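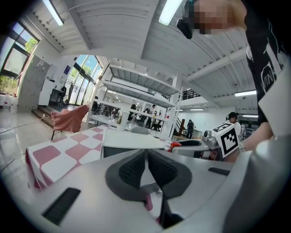
Pads keep walking on the left finger – anyone?

gilles_lf
Two handheld grippers, same build, both with the black textured pads glued on the inner faces. Unit A is fine. Unit B the left pad creeps toward the tip, a hair at a time, and after 400 or so grasps the fingers don't meet square anymore. Cleaned with alcohol, reglued, same thing by the afternoon. Tried a thicker glue too. Housing screws are tight, I checked twice.
Running Cundel pads, the stock ones. Any ideas before I order a whole new finger set?

mdeschamps
which glue

gilles_lf
Contact cement first, then the gel superglue. Gel lasted longer but it went brittle and the corner lifted.

qroussel
Stop gluing. Double sided film, the thin kind, not the foam. Foam lets the pad roll under load and it walks exactly like you say. We had this on three units last winter. Sand the finger face with 400 grit, wipe, film, clamp overnight with a binder clip and a scrap of rubber. Done.

mdeschamps
disagree on the sanding. you take the flat off that face and now the pad sits on a hump. scuff it with a kitchen pad if you must. I'd look at the finger before touching glue at all. one pad creeping and the other not = load isn't even. bet you the left finger is toed in

gilles_lf
How do I check toe in without a jig?

mdeschamps
close on a strip of paper at the tip, pull. then at the root, pull. should drag the same. if the tip grabs and the root slides free theres your answer

s_hamel
Paper trick works but do it at both edges of the pad too, top and bottom. Ours was twisted, not toed in, and the paper at the center felt perfect. Lost most of an evening on that.

qroussel
Flat face or not, I have one at 3,000 cycles on a sanded finger and it hasn't moved. Binder clip is still the best tool in the drawer.

mdeschamps
3,000 on what though. soft stuff? try it on mugs

qroussel
Mixed. Cloth, boxes, some mugs. It's written on the sheet, I'm not making it up

solange_g
Can we not do this again lol. Gilles, is B the one that got dropped? You mentioned it in the marker thread.

gilles_lf
Yes that's B. Landed on the marker cube side. Cube popped off, I put it back and redid the calibration, tracking has been fine so didn't think about the fingers.

solange_g
Then check the slide before anything. Take the cover off, move the finger carriage by hand with the trigger disconnected. Any notch or click and the rail took a knock. Also look for a burr where the finger bolts on. A tiny burr there is enough to cock the finger over.

And if you had the cube off, recheck that calibration after you reseat the fingers. Mine read good until I changed fingers and then every width was off by the same bit.

gilles_lf
OK cover off tonight. Will report.

gilles_lf
Back. Rail is smooth, no notch. But paper test – tip grabs, root slides right out. And there IS a burr, left finger, lower bolt hole. Could feel it with a fingernail, couldnt see it at all.
Knocked it down with a small file, bolted back up, paper drags even now at all four spots. Put the pads on with film, scuffed not sanded (sorry Quentin). Clip on till morning.

mdeschamps
:)

qroussel
Film though. I'll take half a point.

s_hamel
What torque on the finger bolts? There's a spec on the Lendolier sheet but it strips the inserts if you follow it, at least on the older housings.

gilles_lf
Didn't use a wrench, just snug plus a bit. Drop of blue threadlocker. Are the older housings the ones with brass inserts?

s_hamel
Brass yes. Newer ones are steel. If it's brass stay at snug plus a bit, and go easy on the threadlocker or the insert comes out with the bolt.

gilles_lf
Brass then. Noted. 40 grasps this morning on the test block and the pad is exactly on my pencil line. Going to leave the line there and look again at the end of the week.

solange_g
Do the widths again while it's open!!

gilles_lf
Doing it now. Off by a hair at full close, so you were right, rezeroing.

23 replies · 1,472 views · 6 shares

Related threads
Marker cube came off, recalibrate or not?
Motent trigger spring too stiff for long sessions
Charvát rail grease – which one and how often
Replacing brass inserts without melting the housing
Pad wear log, post yours (November)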